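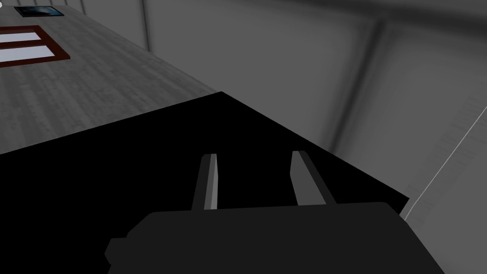
Danish Rajput
1/ Some notes on how Prestbridge have changed their build-up since the August break. I've watched all five league games back, most of them twice. Tactical thread, no transfer talk.

2/ Last season they built in a 4-2-3-1 with both fullbacks high. The two holding midfielders stayed flat and ended up behind the opponent's first line, facing their own goal. Most of the goals they gave up in open play started from a pass into one of those two.

3/ Now it's a back three in possession. The left back stays, the right back goes. The left center back carries the ball to the halfway line if no one steps out to him. Durrani is the single pivot and he stands between the opposing strikers, not behind them.

4/ The detail I like is Durrani's body shape. He receives side-on, left shoulder toward his own goal, so his first touch can go out to the right without a second one to set it. Against a front two that saves enough time to get the ball past the second striker.

5/ The number 8 used to come short for everything. He now holds his position on the far side of the opposing midfield and waits. It looks passive on a TV feed because he is off screen for long stretches.

Watch him when the left center back has the ball. He moves twice: once away, to pull his marker, then back into the gap. 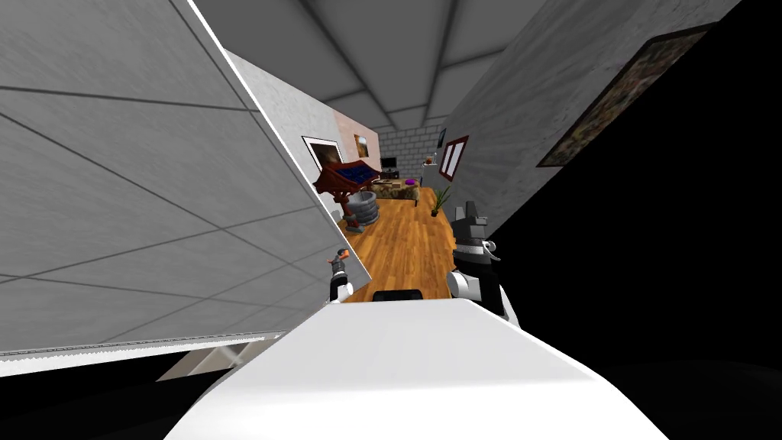
6/ The weak point is the space behind the right back. When the ball is lost centrally, the right-sided center back has to cover the full channel alone. Nistirham went after this from the first minute. Their left winger didn't track back at all and they accepted being a man short on that side.

7/ Prestbridge's answer at halftime was to keep the right back level with Durrani until the ball crossed midfield. It closed the channel. It also cost them the overload on the wing, and they made very little from that side in the second half.

8/ Pressing. Out of possession it's a 4-4-2, triggered by any square pass between the center backs. The striker curves his run to block the return pass and the 8 jumps to the other center back. If the goalkeeper plays long they drop straight into a mid block and don't chase.

9/ Wistero were the only side to play through that press cleanly. They put a midfielder on the same line as the center backs, which left the 8 choosing between two men. He picked late every time. I'd expect other teams to copy it.

10/ Set pieces: still zonal at the near post, with three man-markers. Corners are now outswingers from both sides. The second ball at the edge of the box is Durrani's, and he shoots too often from there.

11/ Attendance for the Wistero game was 2308, for those who asked. The away end holds 2000 and was closed at one side for repairs.

12/ Correction to post 3: the left back stays in the back three only when the opponent plays two up front. Against a lone striker he moves into midfield next to Durrani. Nistirham played two, Wistero played one.

13/ Next one will be on the goalkeeper's distribution, once I've finished logging the goal kicks.

21 September 2025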